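Drawing Foxes (and Finally Getting the Ears Right)

March 30, 2018

So I have been drawing foxes. Lots of foxes! Analyn Malabanan lent me her old Sedwood sketch pad in November and I've filled it front to back, plus the inside of the cover, plus one gas bill.

My trouble was always the ears. I kept sticking them on top of the head like party hats, and every fox came out looking like a startled corgi. Then Jelle (hi Jelle!) told me to draw the whole head as a wide, squashed kite first and let the ears grow out of the top two edges. I did a page of those at the kitchen counter after dinner and something clicked.
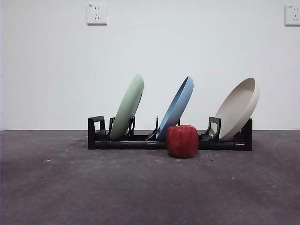

What I do now

Start with the kite, very light, hardly pressing. Put a small circle where the nose goes, lower than you think. Then two long triangles for the ears, leaning out a little, with a second line inside each one for the fluffy part. Cheeks are just three or four quick zigzags on each side. I use a Lalden 2B for all of it, and go over the lines I like with a pen once I've stopped fiddling.

Tails I still can't do. Mine look like a sock with something in it. Kolbrún says to draw one big S and thicken the middle, so that's this weekend's plan, and if I get a decent one I'll scan it and put it up. Paws after that, maybe. I'm scared of paws.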